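Center block split down the middle on handheld gripper, keep using it?

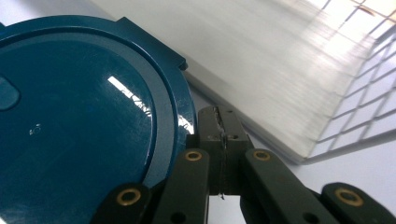

Category: Faults and Safety > Grippers and End Effectors

weto_bench
Looking for opinions on a crack. We have a hand-held gripper that we use for lids and tubs, olive plastic body, four arms on brass bushings. The center block has a jagged seam running down it between the two small holes. There is lighter frayed stuff showing in the seam, like fibers. The lid in the photo is the big blue one we use for most of the runs.

It still opens and closes. At cycle 566 it let go of a lid and I put that down to the lid, which is glossy and has a wide rim. Then I cleaned the tool and noticed the block. I don't know how long it has been like that.

Can I fill it with epoxy and carry on until the new part arrives? Delivery is quoted for July.

doro285
Stop using it. If the block opens up under load, the arms stop moving together and whatever you are holding goes wherever it likes. A plastic lid on the foot is no big deal, but you said tubs too. What is in the tubs?

weto_bench
Empty most of the time. Parts now and then, up to 6 kg.

doro285
Then definitely stop.

Konutano
I don't agree that it is that urgent. We ran one with a split block for 2 months on light items. The load goes through the bushings and the arms, and the block mostly keeps the spacing. Put a clamp across it, keep it to lids only, and check it every morning.

Hilde Van Hecke
The block does more than keep the spacing. On a linkage like this the inner arms push against it every time you close. If it is split between the holes, each squeeze works the two halves apart a little. You may not feel it in the handle until the grip goes uneven.

weto_bench, two questions. Do the holes take screws on your version? And is the block printed or cut from solid? Frayed fibers make me think of a fiber-filled printed part, but I can't tell from a photo.

weto_bench
Printed, with a filled filament. We made it here from the old drawing. Screws go in from the back – I did tighten them last month because there was some play.

Hilde Van Hecke
I would look there first. Overtightened screws in a printed block will start a crack along the layers, and the clamping does the rest. Which way was it lying on the bed when you printed it?

weto_bench
Standing up, I think. I would have to ask.

Konutano
Standing up puts the layers across the block, and this one is split lengthwise. So the layers are not your answer.

Hilde Van Hecke
Fair point, if it really was standing up. Worth finding out before you print another one. The screws are still my first guess.

doro285
None of that changes what to do today. Tag it and put it away. Epoxy won't hold on frayed filler anyway, you would be gluing to fuzz.

Konutano
Epoxy I agree on. Don't bother with that.

weto_bench
OK, it is tagged and off the bench. I asked about the print and it was lying flat, long side down, so I had that wrong. Lids are being done by hand for now.

Ishida
Coming in from the parts side. When you reprint, use heat-set inserts or at least open the holes up a little, and put a washer under each screw head. Check the bushings while it is apart too. If one is binding, the block takes the extra force and the new one will crack in the same place.

weto_bench
Will do. One of the outer arms did feel stiff when I moved it with the tool apart. I'll pull that bushing tomorrow and post what I find.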